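Coasters and mugs: the gallery

Trullwood has sold coasters by the box to cafes for years, and last September we started putting together mixed sets for homes as well. These are the ones we kept out on the marble top with the mugs from the Cluvia shelf. The full list now runs to 222 coasters, most of them wood or woven. Prices are on the order sheet at the counter in Estton.

First, the turned wood. It has a stepped profile, with a broad flat rim, a groove, a raised ring inside that, and a shallow recess in the center. The finish is glossy and the color is a warm amber brown. 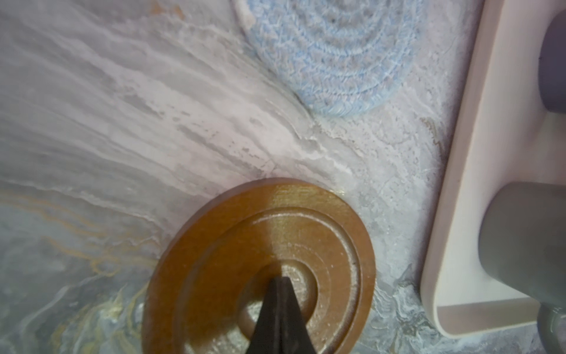 Does a wooden coaster need oil?

Once or twice a year is enough for most homes. Wipe it with a damp cloth, let it dry overnight, and rub in a little food-safe mineral oil. Keep it out of the dishwasher.

Next, mugs on the pink tray, with rattan and wood for company. We sell the mugs one at a time, and people tend to mix the glazes. The speckled white goes with nearly everything. The cream one with the blue-teal and brown drip near the bottom is for people who want a bigger cup. 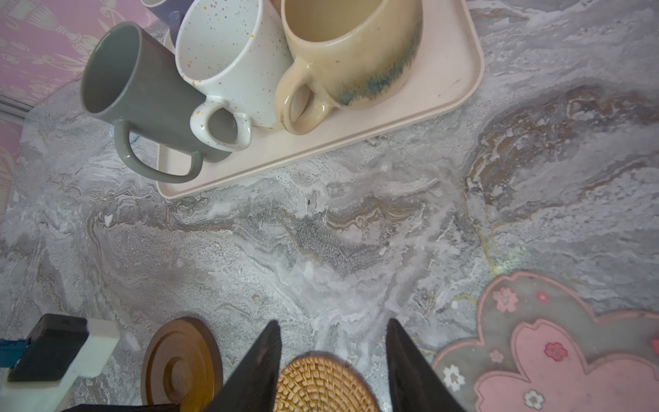

Ostap Onyshchenko wrote to say that his rattan coasters had lasted four years of daily coffee, and that the only one he lost was left out in the rain on a porch step. He asked if we could sell them singly. We can, at the counter only.

The silicone ones came in later than the rest. The first carton held 161 and we have reordered since.
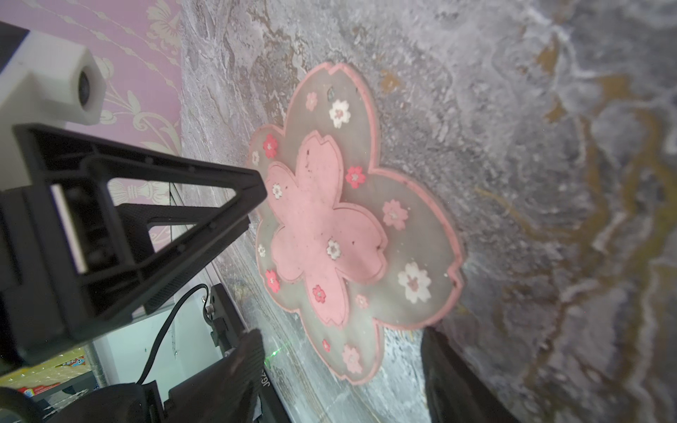 Silicone is the easiest of the lot to look after. It can go in the sink with the dishes and it dries flat on a rack. It does pick up dust, and on the pink center of the cherry-blossom design the dark specks show up quickly, so give it a rinse before company comes. The petals are printed with smaller blossoms in white and several pinks. Store them flat, away from direct sun.

Last, the wider table, with the knitted blue-gray coaster, the brown one and the rattan toward the left, and mugs at the back. Anyone setting a table for guests can mix materials this way. A set of six in any combination comes in a plain box.

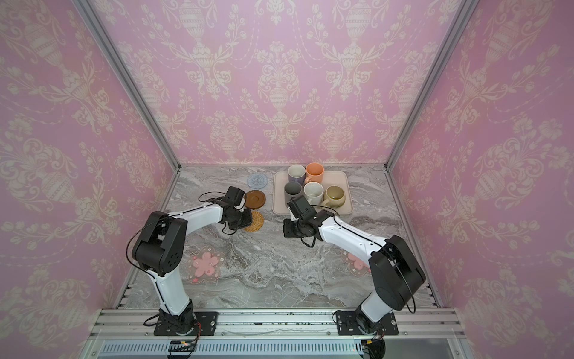 Knitted coasters are fine for hot tea but hopeless under iced drinks, a reader from Sangkhawat commented, and she now puts wood out in summer and saves the knitted ones for winter.

We would agree with that. Wool and cotton both soak up drips, and they take most of a day to dry. Orders for mixed boxes close at noon on the 30th of each month.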